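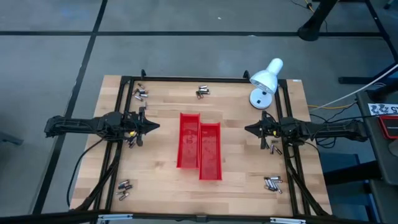 Workshop wiki > Bimanual cell > Notebook > Battery sorting

02/07/2022

Perception and planner changes for the battery task. Two trays, cells loose on the table, both arms active.

Started with the detector. The old one fit a box to each cell and took the long axis of the box as the grasp angle. Fine for single cells, bad in clusters, where two cells lying end to end come back as one long object and the arm tries to grab the joint between them. Switched to the Cindarier keypoint head, which predicts both end caps and nothing else. Retrained on 1983 labeled crops. Angle is now computed from the cap pair. Length check after that: if the cap distance is outside tolerance, drop the pair and wait for the next view.

Glare is still an issue. The cells are silver and the desk lamp can put a bright streak on a cell. The head sometimes places a cap at the end of the streak. Did not touch the lamp. Added streaks as an augmentation instead and clipped the top of the intensity range before normalizing. Caps look stable on the replays I tried. Not checked on the lower-right cluster, the largest group of cells.

Tray detection: the red is easy to segment, but the walls are low and the depth on the translucent surface is noisy. Some returns land below the tabletop. Stopped using depth there. The tray pose now comes from the red mask outline intersected with the table plane, plus a fixed wall height from config. The two trays are staggered, so each gets its own pose. The old code assumed a shared top edge and merged them into one big rectangle, which explains the drop points over the gap that Ilham Ngui logged in October.

Planner. Allocation was nearest arm per cell, with no notion of what the other arm was doing. With the trays in the middle, both arms want the same airspace at the end of every pick. Added a lock on the center region in Lau:

- the arm requests the lock before its approach to the tray, not at lift
- if refused, it holds at a wait pose on its own side
- lock released when the gripper clears the wall height on the way out
- timeout 7 s, then the waiting arm replans to a different cell

First version deadlocked. Left held the center and needed a replan, right held the planner mutex and wanted the center. Fixed by taking the planner mutex only for the duration of the query – it should never have been held across motion.

The frame rails are in the collision model now as four boxes. They were missing completely, and the planner was happy to sweep an elbow through the top rail when going for cells near the corner. Diagonal struts are also in, padded. The padding makes some of the lower-left cells unreachable with a vertical approach, so the grasp sampler is allowed to tilt there. I would like a smaller pad but want to recheck the extrinsics first.

Timing, offline replay on the Prestent box, same log before and after: mean plan query went from 2283 ms to 138 ms. Almost all of that is from caching the inverse kinematics seeds per cluster. The lock itself costs nothing measurable.

Control side, small change only. Gripper close is current limited instead of position limited. Cells roll if one jaw touches first, and the position controller kept pushing. Now the wrist is compliant across the jaw axis until both jaws report contact. Contact threshold is a guess and lives in grip.yaml, do not hard-code it again.

Open:
- cap confusion when a cell points straight at the camera's nearest corner
- extrinsics recheck, then reduce strut padding
- right arm wait pose is too close to its joint limit, move it back
- Femico logger drops the lock events when both arms write in the same tick. Ilham has a patch, not merged
- run the full table with both arms at normal speed. Everything above is replay or single arm so far

Branch is center-lock, config changes are in the same commit.

Recent entries
Center region lock: message format
Hand-eye calibration, left arm
Red mask thresholds
Grasp sampler tilt limits
Femico logger setup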